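From the Test Kitchen: The Lemon Loaf Finally Gets Its Turn
28 March 2024
By Nabila Soliman

Hello again, friends and fellow bakers! If you have been reading this newsletter since December, you know I have been promising you a lemon loaf for a very long time. I promised it after the gingerbread issue, and then I promised it again when we ran out of room because of Fadwa's letter about rye flour (which so many of you wrote in about, and yes, she has read every one of them). Well, it is spring, the lemons at my market are heavy and cheap, and I have run out of excuses.

I grew up with a lemon cake my aunt made in a round tin with a dent in the side, and every slice from that side came out with a little flat spot. She never wrote the recipe down. What I have for you is a loaf that tastes the way I remember hers tasting, with a tight, soft crumb and a sugary top that cracks a bit when you cut into it. I tested it over several weeks, and my neighbors on Drandeck Street have been very patient about finding foil packages on their steps.

The first thing I want to talk about is the zest, and I could go on about zest all day. Rub it into the sugar with your fingers before anything else goes in the bowl. Keep going until the sugar feels like damp sand and your whole kitchen smells wonderful. I used to skip this and just toss the zest in with the flour, and the loaf was fine, but it was a little shy. You want two large lemons for the zest, and then you will use the juice of the same two for the batter and the syrup.

Then there is the matter of oil or butter. Hala Belhaj, who taught the bread class I took at the Pramero hall, is a butter person through and through, and we have gone back and forth on it for ages. I love butter too! But a loaf made with oil stays soft on the counter for days, and I like a cake I can still cut for breakfast at the end of the week. In the end I used mostly oil with a couple of spoonfuls of melted butter stirred in, and Hala has agreed to call it a draw.
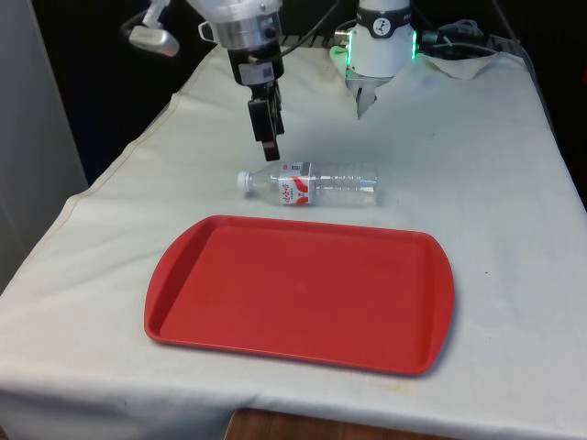

As for the yogurt, please use the plain full-fat kind and let it sit out for a while before you start. Cold yogurt made my batter go lumpy twice, and both of those loaves had a gummy stripe along the bottom. We ate them anyway, toasted, with jam.

What you will need

1 1/2 cups all-purpose flour
2 teaspoons baking powder
1/2 teaspoon salt
1 cup sugar, plus 1/3 cup for the syrup
Zest and juice of 2 large lemons
3 large eggs
1 cup plain full-fat yogurt
1/3 cup neutral oil
2 tablespoons melted butter
1 teaspoon vanilla

Heat the oven to 350 degrees and line a loaf pan with parchment, leaving some hanging over the long sides. Rub the zest into the cup of sugar. Whisk in the eggs, then the yogurt, oil, butter, vanilla, and 2 tablespoons of the lemon juice. Stir the flour, baking powder, and salt together in another bowl and fold them in gently. Stop when the dry streaks are gone, even if it looks a touch rough.

Bake for 60 minutes, and start checking a little before that if your oven runs hot like mine. A skewer in the middle should come out with a crumb or two on it. While it bakes, warm the rest of the juice with the 1/3 cup of sugar just until the sugar starts to melt. Poke holes all over the hot loaf, spoon the syrup on slowly, and leave it in the pan until it is completely cool. I know. It is very hard to wait.

A few notes from readers who tried the early version: Yasmine Hegazy swapped in orange for half the lemon and said her kids liked it better that way. Fouad Saber made his with a handful of poppy seeds and took it to his office, where it lasted until ten in the morning. And someone who signed only as Xavier asked if it freezes. It does, very nicely, wrapped in slices. Put the syrup on first.

The spring swap table is coming up too, and we have room for 14 bakers this time. Bring whatever you like, but please do put a little card next to it listing nuts, eggs, and dairy. Reply to this email if you would like a spot and tell me what you are thinking of making, and if three of you say banana bread I will gently ask one of you to reconsider.

Next issue: Fadwa on flatbreads, and my long story about a pot of apricot jam.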